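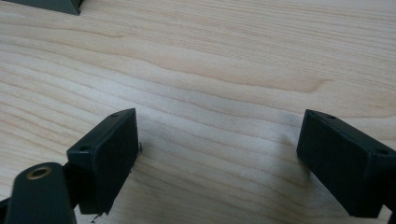 The table that stays clear

Every home has one surface that catches everything. Post, keys, a charger for a phone you sold years ago. Silvan Wyss has spent most of his working life trying to rescue that surface, and his advice, when I rang him in March, took less than a minute. Pale wood, matt finish, nothing on it overnight.

Pale because you see the crumbs. Matt because shine shows every wipe. And let the grain do the decorating — no runner, no bowl of lemons.

He sells tables under the name Stirari, the long one at 674 pounds, so he would say that. But I tried it for a fortnight and the kitchen felt bigger. My other half noticed before I said anthing.

Oil it twice a year, thin coat, old T-shirt. Coasters yes. Hot pans never, not even on a folded tea towel.

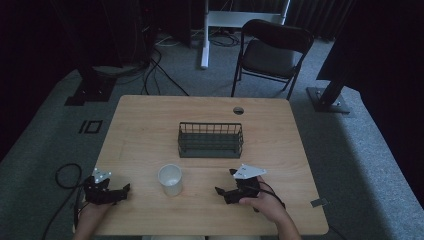 Baskets next, the part I got wrong for years. I bought lids. Lids are where things go to be forgotten, says Carla Nimri, who runs the Grabner shop and has tidied more kitchens than she cares to remember. She wants them open and she wants to see through the sides. A dark wire one with thin upright bars does both, and set lengthways, in line with the front edge of the table, it leaves you room to work. Put a plain white paper cup next to it and you have a fair idea of the scale you're after. Much bigger and it fills up with junk mail.

One basket per table. She is strict on this. It lives on a shelf, comes out for the job in hand, goes back after. Sewing, school forms, the seed packets, whatever it is this week.

Rounded corners are worth asking for too, espcially if you have small children or walk about in the dark. And if you want a lamp, look for a table with a cable hole near the back, so the flex goes down and not across.

Mine is still clear at bedtime, most nights. The chair beside it is another matter.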